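Ticket 1313: Small boxes, packing cell 3, Sorkent site
Opened by: Mebrat Admasu, packing
Assigned to: Rok Spahić, Ornton support
Status: waiting for customer

24th March, Mebrat Admasu
Since the cell took over the small cartons, two of us do only the checking at the end of the line. We must read the code on each box before it goes to the tray. With the soup cartons it is easy. With the gelatin boxes we often have to take the box out and turn it by hand, so we are slower than before. 59 boxes were turned in one shift. Can the grip be changed?

Reply, Rok Spahić
Thank you for the clear report. I loaded your pick program in the simulator. The fingers hold the JELL-O box upright by its two sides, and the side with the large printed panel stays open to view. 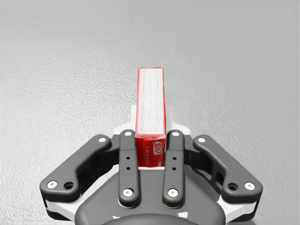
Steps to try
1. Load recipe 394 and keep the same grip width.
2. Rotate the wrist at the place point, so that the panel comes toward the checking table.
3. Run one tray at low speed, with Dragica Matić present, as she knows the old hand packing order.
4. Write here how many boxes you still turn by hand.

Mebrat Admasu
Recipe is loaded. Dragica asks if the checkers can stop the cell themselves during the test. Until now only Tihomir Petek has the login.

Rok Spahić
Yes, I opened the pause button for the checker role. It does not need a login.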